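Cell maintenance meeting, Orkumbridge workshop, April

Present: Unnur Kragh (chair), Jocelyn Caron, Ginette Melnyk, Thérèse Lavoie (minutes)
Apologies: Ginette MacDonald

1. Previous minutes
Agreed, with one correction: the cable order was placed with Sillar, not Grurkitz.

2. Two-arm table cell
JC reported on the right arm. The wrist flange bolts were re-torqued and the gripper re-zeroed. Joint 6 drift has not come back in 323 cycles. Counter stood at 1419 at close of work.

GM asked whether the cables could catch on the joints when both arms reach over the table. JC will fit shorter ties at the elbow and leave the wrist loop as it is. UK wants the clamps on the black frame checked for tightness at each start-up and entered in the log.

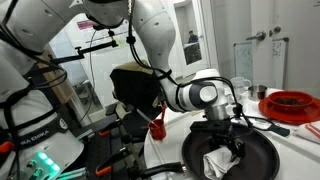 Fig. 1. Gripper above the frying pan, cloth in the pan.

The cloth task stays as the check after any gripper work. Pass mark is 8 clean lifts in a row. TL noted that the log sheet has no column for failed lifts. To be added.

3. Spares
One set of fingers left on the shelf. Grurkitz quoted 608 for two sets, delivery included. Approved.

Actions
JC: cable ties, clamp check on start-up sheet
TL: log sheet column
GM: order fingers

Next meeting at 14:00 in the small office, same week next month.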